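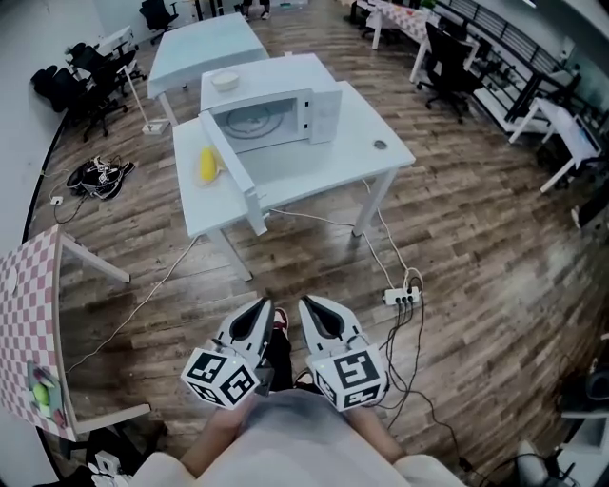 Microwave station with the oven door open, second-floor workroom, Galtutier House.

Shared Kitchen Corner: Photo Gallery

The Galtutier House workroom was refitted in May to give staff and visiting groups a place to heat and eat a simple meal. The work was carried out by Nkosi Interiors under the direction of Riaan Oosthuizen, with furniture planning by Raili Ojala of the Facilities Office. The pictures on this page record the microwave station and the tables nearest to it. Requests for larger copies may be sent to Marion Ogilvie in the Records Office.

The station

The oven stands on a white rectangular table on the wood-plank floor. A small white bowl sits on top of it, and a yellow toy banana lies on the tabletop by the open door. The round turntable ring can be seen inside. Users are asked to close the door after each use and to return bowls to the shelf in the corridor.

The surrounding tables

A pink and white checkered cloth covers the table in the left foreground. Cloths are laundered by the House and should not be taken to other floors. Along the black railing, the row of white desks remains available for general work and may be reserved through the Sona booking page.

Power and cables

The power strip stands on the floor to the right of the table. Additional appliances may be connected only with the approval of Mandla Joubert, Building Services.
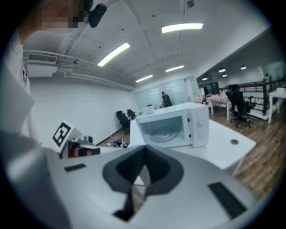
The budget for the refit was 3000 dollars, of which 1000 was set aside for tables and chairs. The remainder covered electrical work, floor repairs and delivery. Existing furniture was kept wherever its condition allowed.

The room seats 40 for meals. Groups above that number are referred to the ground-floor hall, which seats 52. Food should be covered during heating, and spills on the turntable should be wiped up promptly. Metal containers are not permitted in the oven.

Questions about access or cleaning should be directed to Nandi Du Plessis at the front desk.

Page last revised 2019-03-08. Galtutier House, Facilities Office.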